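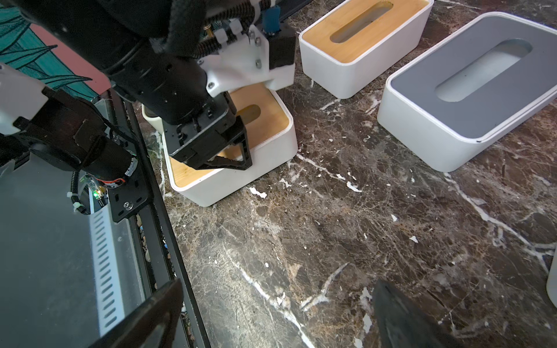
Datensatzkarte: Plutbridge Boxen, Teil 2

Kurzbeschreibung
Teildatensatz aus dem Studierendenprojekt Lobo (Wahlpflichtfach Robotik, viertes Semester). Aufgabe: rechteckige Taschentuchboxen auf einer Arbeitsplatte in Marmoroptik mit Parallelgreifern fassen. Verwendet werden Boxen mit weißem Korpus, teils mit Bambusdeckel, teils mit grauem Deckel. Beide Deckeltypen haben einen länglichen Schlitz.

Umfang
2.774 Episoden von 3.000 geplanten. Je Episode höchstens 600 Zeitschritte. 117 Episoden sind als Fehlgriff markiert und bleiben im Datensatz, damit sich Abbruchkriterien trainieren lassen.

Aufbau
Zwei Arme in Schwarz und Weiß, Kabel am Arm gebündelt. Halterungen teilweise 3D-gedruckt. Bilddaten stammen aus der Handgelenkkamera; die Greiferfinger ragen unten ins Bild und sind dort leicht unscharf. Nicht maskieren — das Referenzmodell nutzt sie zur Lageschätzung.

Verzeichnisse
episodes/ Gelenkwinkel und Greiferöffnung, eine Datei pro Episode
frames/ Einzelbilder, fortlaufend nummeriert
labels.csv Episodennummer, Arm (links/rechts), Deckeltyp, Ergebnis
split.txt Aufteilung in Training und Test

Deckeltyp
Zulässige Werte: bambus, grau. Maßgeblich ist die gegriffene Box; weitere Boxen auf der Platte werden nicht annotiert.

Bekannte Einschränkungen
Eine einzige Arbeitsplatte, ein Hintergrund. Die Maserung der Platte ist kontrastreich und führt bei einfacher Kantendetektion zu falschen Konturen. Auf weißen Korpusrändern können kleine Kratzer oder Flecken vorkommen. Die Greifkraft wurde nicht aufgezeichnet.

Änderungen
v0.3 (Februar): Spalte Arm ergänzt, doppelte Episoden entfernt
v0.2: Zeitstempel auf Millisekunden umgestellt
v0.1: erste Fassung für den Kurs

Kontakt
Graça Esteves (Aufnahme, Annotation), Aled Sayce (Ladeskripte). Fehler bitte mit Episodennummer melden.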